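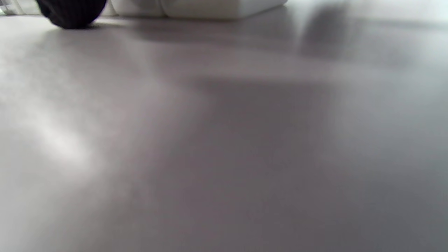 Skernby Folding Table

Made by Mindeck
Top colour: pale matte
Availability: in stock, ships flat
Last updated September 13, 2026

We've been carrying folding tables for a long time and have sent plenty of them back. They wobble, or the latch bites your thumb, or the top has a seam running right through the spot where you want to put your cup. The Skernby is the one we kept for ourselves! It lives in our back kitchen, it comes out for lunch and for packing orders, and on Sunday nights it goes home in the boot of Samina's hatchback for cards with her neighbours.

It's a single-piece top on folding legs. You can feed people at it, sew at it, sort photos, pot up seedlings (put something down first), run a school fete stall off it or spread out a board game that needs more room than the coffee table can give.

The top

Mindeck have left the surface plain. No pattern, no printed woodgrain, no join across the middle. The finish is matte, and you notice that most at night with a lamp over one shoulder, when a glossy top would be throwing glare straight back at you. It's kinder for reading small print and for hand sewing too, and pencil marks come off with a damp cloth (ask us about the homework season of last January).

It's a smooth surface, so paper slides and cards deal nicely. Small things can be slid across to the person opposite without catching on anything. If you prefer a softer landing for dice or tiles, a felt mat will sit flat on it and the edge is plain enough to take ordinary tablecloth clips.

The length is 138 cm, a touch longer than most card tables and quite a bit shorter than the big trestles you get at the hardware shop. We think it's the sweet spot. It'll go along a hallway wall at Christmas with the salads on it and it'll still fit across the end of a caravan annexe.

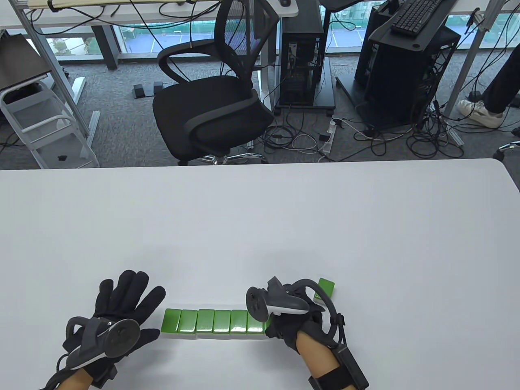 Legs and frame

The legs fold in pairs and lock with a sliding collar that you can work with cold hands or gardening gloves on. Push the leg out until the collar drops, give it a quarter turn, done. To fold it up, do the same backwards. There's no spring to fight and nothing pokes out to snag a sleeve.

Each foot has a screw-in leveller. Lino, floorboards, a sloping carport, a patchy lawn, all fine. On soft ground after rain the feet will sink a bit, so keep some old jar lids in the carry bag and pop one under each foot.

There's a rail along each long side, set well back from the edge. Your knees will thank Mindeck for that. You can pull a dining chair right in, arms and all in most cases, though if your chairs have very high arms you might measure them before ordering. Our floor is open for that sort of thing as well: bring a chair in and try it. People do, and we love it.

Carrying and storing

It weighs nearly 14 kg in the bag. One adult can manage it from the car to the house with the shoulder strap. Up a flight of stairs we'd say make it a 2 person job, mainly for the sake of your walls.

Folded, it stands on its long edge and is happy behind a door or a couch. Don't lean it against a heater. If it's going to live in the shed, take it out of the bag every so often and let it air, especially up north through the wet, and check the collars for spider webs before you put your fingers in there.

The bag comes with it. It's a Meltent bag, the same maker who does our picnic rug covers, with a proper zip that goes around the corner so you don't have to post the table in through a slot. There's a flat pocket on the outside that holds a tablecloth, or a couple of thin board games, or the snags money.

Setting it up for the first time

Lay the table face down on a rug or a folded blanket.

Take off the card packing and the tie around each pair of legs. Keep the ties if you're travelling with it.

Open one pair of legs, turn the collars, then do the other pair.

Fit the levellers (they're in the small envelope taped to the rail) and screw them right in to start with.

Stand the table up. Have someone take the other end if you can.

Press on each corner in turn. Wherever it rocks, wind that foot out a little until it stops.
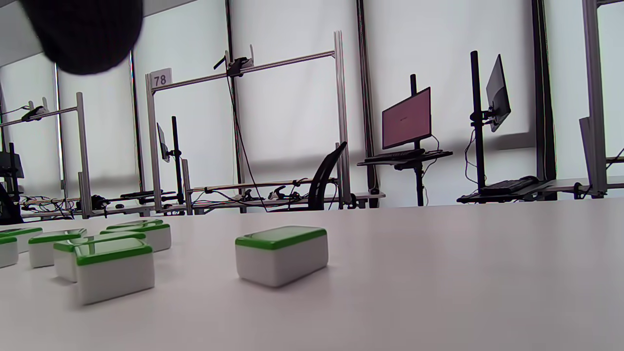 Looking after it

Warm water, a drop of dish soap and a soft cloth will handle nearly everything. Wipe it dry afterwards. Tea, beetroot and turmeric should be mopped up while they're fresh, and if you've missed one and found it the next morning, a paste of bicarb and water left on for a few minutes usually shifts it. Please skip the scourer, as it'll polish a patch into the matte and you'll see that patch forever.

Use a trivet under pots and casseroles. A mug is fine. A craft knife isn't, so borrow the cutting mat from the sewing drawer.

Craft glue is easier than you'd expect. Let it go hard and lift it with the side of a plastic card. Permanent marker will take methylated spirits on a cotton bud, and then rinse.

The collars like a dab of dry lubricant once a year. Oil works too but it collects grit, and if you take the table to the beach you'll hear it.

What goes with it

Dogar stacking stools. They tuck under the rail and the height is right, which can't be said of every stool we've tried. Sold singly, in mustard, navy and bottle green.

Skernby felt mat. Cut to cover the top with a small border all the way round. Rolls up, never folds, and it fits down the side of the Meltent bag if you're patient with it.

Clip-on cup holders. We were sceptical! But if you play anything with paper score sheets you'll want them, and so will whoever owns the score sheets.

Spare levellers and collars. We keep these behind the counter and will post them out in an envelope. Don't throw out a good table over a lost foot.

Trying it and sending it back

You've got 14 days to use it at home. Use it properly, too. Have tea on it, do the tax on it, let the kids at it with a jigsaw. If it doesn't suit your room or your back, bring it in or get in touch and we'll book a pick-up. It doesn't have to be in the original carton, but do please put the levellers back in their envelope.

Mindeck look after faults in the legs and frame directly and they've been lovely to deal with. Start with us anyway and we'll do the emailing.

Questions we get asked in the shop

Can it stay outside? Under cover, yes, for a weekend or so. It isn't garden furniture and the sun will get to the top eventually.

Will it join up with a second one? They butt together end to end very neatly and there's a linking bracket on the way. In the meantime a clamp on the side rails does the job, or a long tablecloth and good manners.

Can I sit on it? No. Get a Dogar stool!

Is it quiet? Pretty quiet. Dice have a bit of a clatter on the bare top and the felt mat takes that away completely. A sewing machine wants a folded towel underneath at higher speeds, as it would on most folding tables.

Does it come in another height? Mindeck make one dining height only. For standing work such as icing cakes or wrapping presents, bed risers fit the feet once you take the levellers off. Samina Lodhi does all our gift wrapping this way and has stopped complaining about her shoulders.

From people who own one 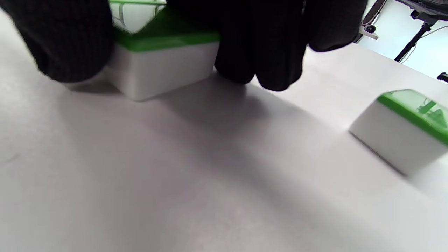
Zarmeena Siddiqui
Bought mine for quilting and ended up eating breakfast at it every day, so now I'm getting another. The matte top is fantastic under my daylight lamp. My only grumble is that the strap on the bag slips on a puffy jacket. I've wrapped a bit of old towel around it and it stays put. Do you know yet if the linking bracket will fit the older ones?

Reply from the shop
Hi Zarmeena, so pleased it's earning its keep! Yes, Mindeck tell us the bracket grips the side rail, and the rail hasn't changed. We'll put a pair aside for you and ring when they come in. The towel trick is going straight onto Samina's bag.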